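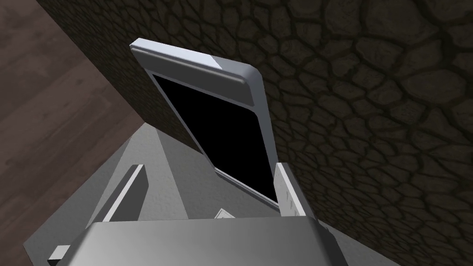
Home | Places | Plants | Crafts | Search

Bilach Spring

Bilach is a small freshwater spring on the dry side of Zadden Island, just uphill from the old landing at Nulon. My grandmother's people used the name for any spot where sweet water comes up close to salt water, and I've heard it used that way for two other seeps farther down the coast. On the maps, though, only this one gets the name.

The water starts as rain on the high ridge, sinks into the lava, and creeps downhill underground until it meets the heavier seawater and gets pushed up (I love this part!). At low tide you can taste the difference between the upper pool and the lower one. At high tide the lower pool turns brackish, and people filled their gourds early in the morning for that reason.

There are 3 pools in all. The top one was for drinking, the middle one for rinsing food, and the bottom one for bathing and washing mats. Breaking that order was a serious matter — my grandmother still scolded us over it when we were kids, long after the houses had faucets.

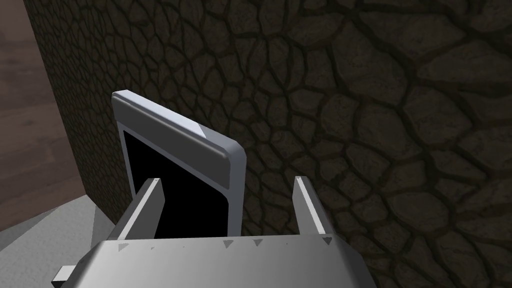
Chandrasekhar Varma wrote in to say that the middle pool was also used for soaking pandanus leaves before weaving, and that his aunts at Nulon kept doing it until the road went through. I hadn't come across that before, but it fits with the flat stones along that side, so I'm leaving it in.

The name Ahmadpour shows up on one old survey sheet for the slope above the spring, and I still can't say how it got there. Sowmya Kurup went through the land records and found a parcel of 3,419 square feet set aside "for the water," with 11 families listed as having rights to it. Most of those family names are still around Nulon today.

The trail down is short but steep, and the last stretch is loose rock, so wear real shoes. Small red shrimp live in the lower pool and they don't do well with sunscreen or soap — please keep your feet out. See also: Nulon Landing; Fishponds of Zadden; Mat Weaving.

We use cookies to remember your settings. Accept | Decline

Contact | Copyright Zadden Island Pages | Back to top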